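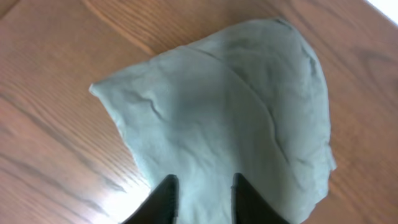
Tahira Awan wanted to know from the start whether a light knit can be folded to a fixed width at all, given that it creeps back once the hand is lifted. Her question set the order of the visit to the Clarndale folding room, Dec 1, 2021.

Lihua Qin took our group through the method. A garment is laid on the table, opened out from the center, and smoothed toward the corners. Creases left in at this stage carry through every later fold. The sides go in first, then the length is halved. Clarndale allows a tolerance of 15 mm on the finished width. Heavier cloth holds within that without trouble. Thin cloth needs a second smoothing between folds, and this is where most of the time goes.

The room handles roughly 200 pieces a shift. Sorting is by color and then by weight, and the finished bundles go to one side so they don't get drawn back into the work area. Haris Hayat asked about table surfaces. Lihua prefers wood with a dull finish, as cloth slides too freely on a coated top.

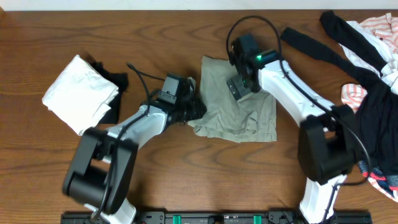 Clothing on the folding table, with a folded white cloth at left and a grey one under work.

Bundles are shelved flat, folded edge outward. Stock is recounted in July. The visit ended at the Khattak store next door, where the shelving is 80 cm deep and takes two bundles front to back.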